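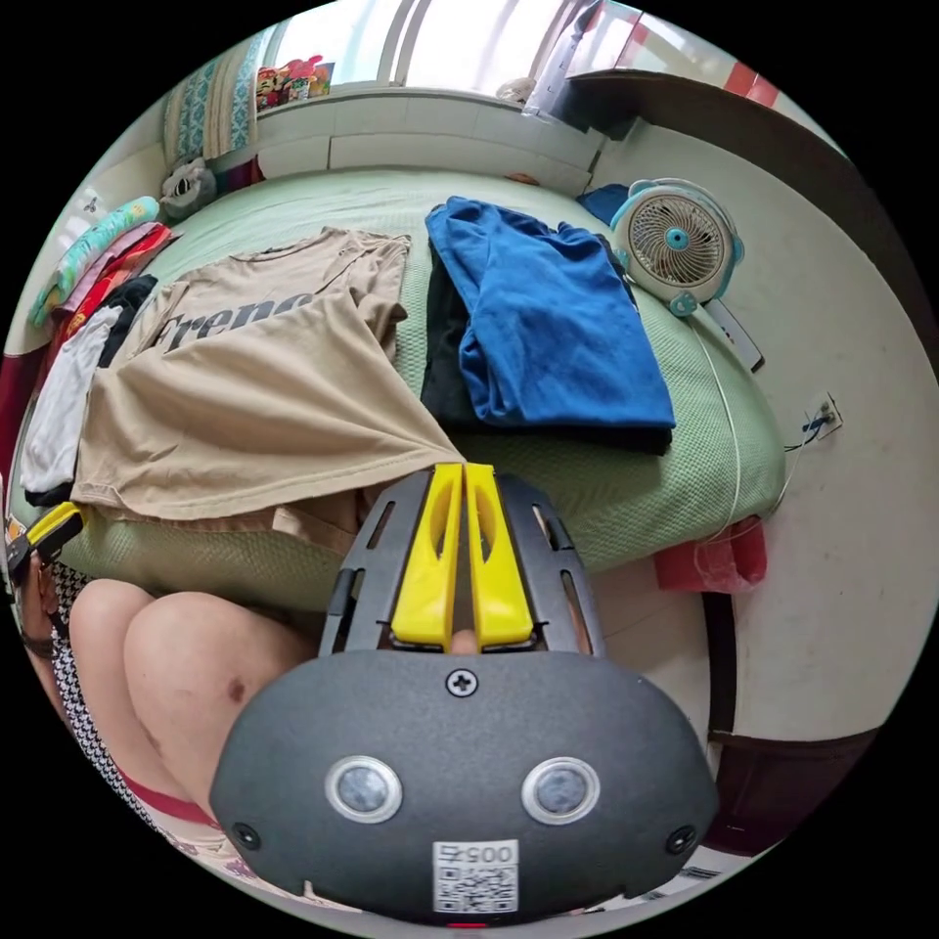 Ákos Antal wrote in reply to the February post that a wardrobe should be reduced once a year and in one day, and that spreading the work over several weekends only gives the owner time to change his mind. His comment drew more responses than the post itself, and the question of timing therefore deserves a fuller answer.

My own practice remains a gradual one. Each category of clothing is reviewed separately, beginning with shirts and ending with coats, and no category is opened until the previous one has been put away. The review this year began with 30 shirts, of which 19 were kept. The remainder were washed, folded and taken to the donation counter at Stollel, where clothing is accepted on weekday mornings. Items with stains or torn seams are not accepted there and should be taken to the textile bins behind the building.

Readers have also asked about garments kept for sentimental reasons. These are exempt from the review, provided that they fit in a single box. Mine holds a school sweater, two concert shirts and my grandfather's scarf. The lid does not close well at present, and a decision about the second concert shirt has been postponed until the fall.

On the subject of storage, I continue to fold knitted items and hang woven ones. The vacuum bags recommended by several readers were tried over the winter and will not be used again. The wool came out with deep creases that took days to relax, and one bag had let the air back in by the second week.

Mr. Antal is correct on one point. The trousers were due for review 14 days ago and have not been touched. They will be dealt with before the shoes, and the results will be posted in the usual place.

28 Jun 2020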